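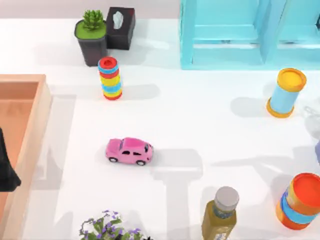
A pink toy car and a stacking ring tower on a white tabletop.

Werkska Print Studio opens its first big linocut show in Moffat

Jul 19, 2023

Hi everyone, Greer Menzies here from Werkska. I've been carving lino in the back half of an old feed store for longer than my wrists would like, and I'm very happy to tell you we're finally putting on a proper show!

It's called Kamville, after the made-up town that runs through all the prints. There are 55 works on the walls, most of them black and white with one extra colour, and they come from three of us: me, Urmila Yadav and Lieselotte Kleinschmidt. Urmila does the streets and rooftops (her tram depot took 571 hours, and yes, she kept a log). Lieselotte handles the river and the birds. I got the people, mainly because I lost the draw.

We pulled every print by hand on our old Sakel press, which is heavy, cranky and squeaks on the return – you'll hear it if you come along to a demo. The paper is a thick cotton one with a soft grey edge that I've grown quite fond of.

"I wanted a town you could get a bit lost in," says Urmila. "My favourite is still the laneway with all the washing out. I carved the pegs last and nearly put the gouge through one of them."

Most pieces are unframed and start at $50. The big panorama, which the three of us carved together on joined blocks, is $675 framed. Editions are small, and once a block is done we don't reprint it.

The show runs through to the end of July at the studio in Moffat, 10 am to 4 pm daily. Entry is free and kids are welcome – we've put out soft lino and blunt tools so they can have a go at a stamp of their own.

For interviews, print images or a look around before opening hours, please get in touch with Ailsa Forsyth at the Werkska front desk. She has the keys and the full price list.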